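3 min read

Progress report, Clotudik reuse project — January
To: Teresa Torres
From: Leonor Pinheiro

Quick one before the 4 pm call, sorry for the shorthand. Full spending sheet goes seperately.

Where we are. Household small goods sorting is running. Sorting tables are in, flooring is down, the sloped metal bins came back from the welder and sit flat now. Rosário rewrote the intake sheet so bathroom and grooming items get their own line instead of going under "misc". Big improvement, misc was eating everything.

Partner drop-offs still uneven. Mabuza sends mixed boxes, no labels. Uvby sends labeled boxes but the labels don't match our categories. Marlina is talking to both. She wants a single one-page guide taped inside the lid — agreed, draft is with her.

Brushes and small plastics remain the slow group. Odd shapes, they roll, they hide under other stuff, and the small shiny bits end up down by the bin wall where people miss them. The current mix is a blue round hairbrush with blue and silver bristles, a light green plastic piece with a wavy-edged base, and a little round metallic thing that hasn't got a category on the sheet yet.

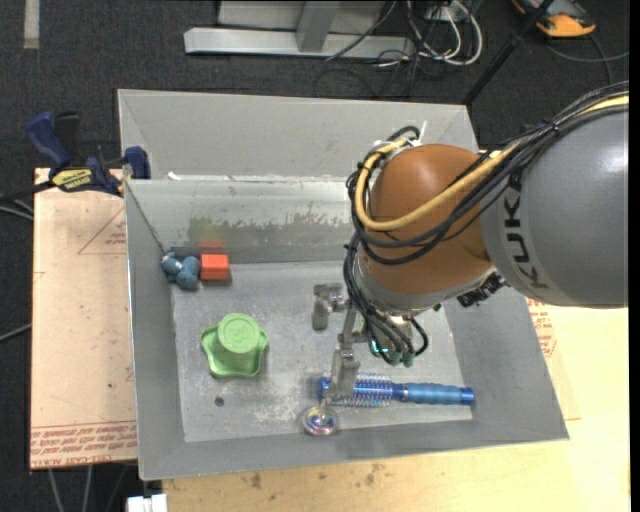
Can hairbrushes go in with the other plastics? Keep them separate, because bristles and handle are often different materials and the recycler sends mixed loads back.

So brushes now get their own tray. Arnaldo made 4 trays from leftover board, no cost to the grant.

Problems. Dark bins make dark items hard to spot, we need better light over the second table. Quote came in higher than I wanted, waiting on another. Also the intake sheet still has no box for "don't know" and people are guessing, Rosário will add it.

Money. On budget except lighting. We would like to move $50 from printing to trays and labels. Need your OK in writing please, email is fine.

Next three weeks:
- lid guide out to Mabuza and Uvby
- "don't know" box on the sheet, plus a line for small metal parts
- second lighting quote
- short training for the 5 new sorters, Marlina leading, materials mostly writen

Visit still open if you want to see the tables. Mornings are best, afternoons we get deliveries and its loud.

Leonor

Contact | © Clotudik | Back to top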